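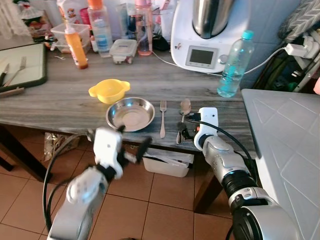 Atside is delighted to announce that its table-laying service, Zavurau, opens to households in Prornden this December, after a long and very enjoyable stretch of trials in ordinary family kitchens. Zavurau is a pair of arms that helps with the small jobs either side of a meal, from putting out bowls and cutlery to clearing them away again, and it has been taught in the sort of rooms most of us cook in. The table it works at may well have a food processor on it, a squeeze bottle or two along the wall and a cutting board pushed into the corner, with only the front left for a steel bowl, a fork and a spoon. We wouldn't dream of asking anyone to tidy up first!

2 min read

The trials took in 1306 meals across 13 homes, and we are enormously grateful to every family who let us in — often at breakfast, which can't have been easy. Their comments shaped a good deal of what is now on offer, including the slower evening setting and the gentler way the grippers set down a spoon.

Households who sign up will have a home visit from our fitting partner, Faulkner, who will measure the table, talk through where the cables should run and stay for the first meal. The visit takes 90 minutes and is included in the monthly price, as are repairs and a spare set of gripper fingers. Customers may pause the service whenever they like, for a holiday or a kitchen refit, say.

Places for the first round are limited, and homes within Prornden itself will be offered theirs before we move further out. To book a visit or ask for a price list, please get in touch with the Atside press and customer desk.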